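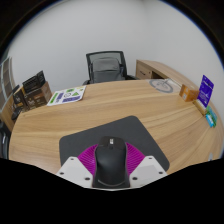 Workshop group builds hand-held gripper for desk trials

A small group of hobby builders at the Liltedeo shared workshop has spent its winter evenings on a hand-held gripper, and is now trying it out on the everyday things found on an office desk.

The tool, which the group calls Lallus, has magenta ribbed pads set between white angular plates. A computer mouse was the object for the latest round of trials, carried out on the big wood-grain table in the meeting room.

Relu Vlad, who drew up the plates, said the mouse was chosen for its awkward shape.

"A block is easy to hold. A mouse has a hump and sides that slope in, so the pads have to bend to suit it," he said. "We want to know how the ribs behave on something like that before we put a motor anywhere near it."

The pads took longest to get right. Each one is printed in a flexible filament and runs for four hours on the workshop's older printer. The first set was too stiff and the second tore at the base, Mr Vlad said. The ribs on the current set are closer together.

Davoud Heydari looks after the test log. The group has recorded 168 lifts with the present pads, using a mouse, a stapler, a tape dispenser and several sizes of packet. A lift is marked as good if the object is raised, carried over the table and set down without being touched by the other hand.

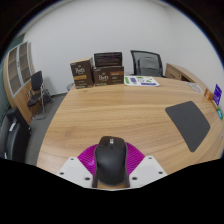
The Lallus gripper with a computer mouse during desk trials at Liltedeo.

Parts have cost the group $700 to date, most of it filament and fasteners. Members paid $125 each at the start, and the rest came from the sale of an old drill press. The workshop charges nothing extra for use of the meeting room after 6 pm.

The next job is a fixed arm to carry the same pads and plates. Iulian Văduva has begun on the base and shoulder joint at his home in Sârbu Street, where he has a lathe in the garage. He expects to bring the first section in during July – later if the bearings are held up again.

"The plates will bolt straight on, so whatever we learn by hand carries over," Mr Văduva said. "The colour might change. We bought a lot of magenta."

Drawings for the plates and pads will be left in the folder beside the laser cutter for any member who wants to make a set. Paraschiva Oprea is taking names for an evening session on printing with flexible filament, which is open to non-members as well. Places can be booked at the front desk of the workshop.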